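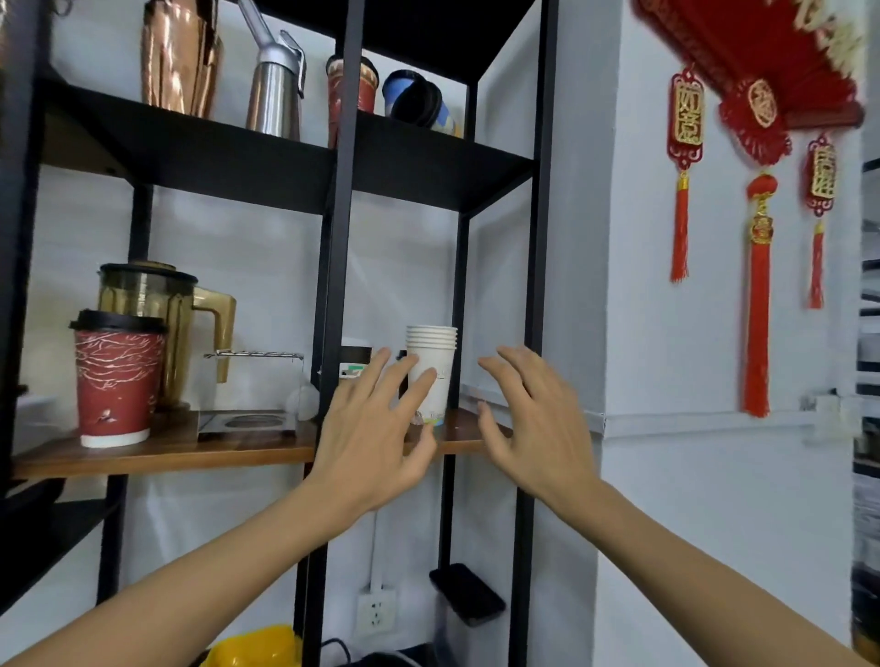 Tema: ¿Le dejaríais ya a una máquina las tareas de casa (o del taller)?

Foro Cacharros y Automatismos > Charla general
467 visitas

molinillo_viejo escribió:
Buenas tardes a todos. Abro este hilo porque llevo desde febrero dándole vueltas y en casa ya no me aguantan. Tengo una cafetería pequeñita y el rincón del café es lo que más tiempo me roba: reponer vasos de papel, devolver las jarras a su balda, pasar un trapo, vuelta a empezar. Lo de coger una pila de vasos encajados parece una bobada hasta que te paras a pensarlo. Vas con las dos manos, una por cada lado, los dedos medio abiertos, y aprietas lo justo para que no se te doble el de abajo. Mi pregunta es muy sencilla: ¿hay hoy alguna máquina que haga eso en un sitio normal, con las baldas llenas de cosas, y que no cueste lo que una furgoneta? Perdonad el rollo, que me enrollo más que una persiana.

tuercaytornillo escribió:
¡Hola, molinillo! Bonita estantería, por cierto, me gusta mucho esa jarra de color cobre de arriba. Te cuento mi experiencia, que es de taller y no de hostelería. Nosotros tenemos un brazo de Rellberg que mete piezas en una bandeja y lo hace de maravilla, no se cansa ni protesta, pero las piezas son todas iguales y llegan siempre por el mismo lado. El día que alguien deja la bandeja torcida se para y hay que ir a buscar al encargado. Para vasos de papel yo diría que todavía no. El papel cede, y como aprietes un pelín de más te quedas con un acordeón.

Plostthorpe_sur escribió:
Pues yo no estoy de acuerdo, y lo digo con cariño. Hace cuatro años decíamos lo mismo de doblar toallas y ahora hay vídeos de sobra. En la feria de Plostthorpe vi una máquina de Gilitz sacar tazas de un lavavajillas y colocarlas en una balda, despacito, eso sí, pero las colocaba. Cogió también un vaso de plástico blando y no lo aplastó. A mí me parece que la mano ya está casi resuelta y que lo que falta es precio.

tuercaytornillo escribió:
Una feria es una feria, Plostthorpe. Allí la balda la prepara el mismo que vende la máquina. Ponle delante el rincón de molinillo, con una jarra ámbar translúcida, un vaso rojo con tapa negra, el sifón de nata con su boquilla curva y un bote tumbado arriba del todo, y me cuentas. Los materiales transparentes y el metal brillante siguen dando guerra a las cámaras, por lo menos a las que yo he usado.

abuela_de_bits escribió:
Me meto donde no me llaman, como siempre :) Lo primero, qué alegría ver los adornos de Año Nuevo chino en la pared, ese abanico rojo es una preciosidad, y las borlas también. Y lo segundo, que en mi casa hay un robot aspirador y una cosa que limpia cristales, y entre los dos me han quitado un trabajo enorme, pero para que el aspirador funcione soy yo la que levanta las sillas, recoge los cables y cierra la puerta del baño. Vamos, que trabajo para él. Con las estanterías me imagino que pasaría igual, habría que dejarlo todo bien separado y con etiquetas, y a mí me gusta tener las cosas a mi manera.

Plostthorpe_sur escribió:
Eso de trabajar para el aspirador te lo compro, abuela, me pasa lo mismo. Pero también cambiamos la cocina entera cuando llegó el lavavajillas y ahora no lo soltamos.

molinillo_viejo escribió:
Gracias a todos, de verdad, qué gusto de foro. He pedido presupuesto a Grīnberga, que alquilan un brazo pequeño de mesa. Me piden 2313 euros por una temporada de prueba, instalación aparte, y en el correo avisan de que los vasos tienen que estar en un dispensador suyo y la balda, despejada. O sea, que coger la pila del estante, que era lo que yo quería, no entra. Por 40 euros me compro un dispensador de pared y sigo rellenándolo yo.

tuercaytornillo escribió:
El dispensador, sin pensarlo. Mide antes el diámetro de la boca del vaso, que a mí me tocó devolver uno.

Plostthorpe_sur escribió:
Yo pediría al menos una demostración con tus propios vasos, que por preguntar no cobran. Y si la hacen, cuéntalo por aquí aunque me quites la razón.

abuela_de_bits escribió:
¡Y que te dejen el sifón quieto, por si acaso! ¿El dispensador lo pondrías al lado de la estantería o en la barra?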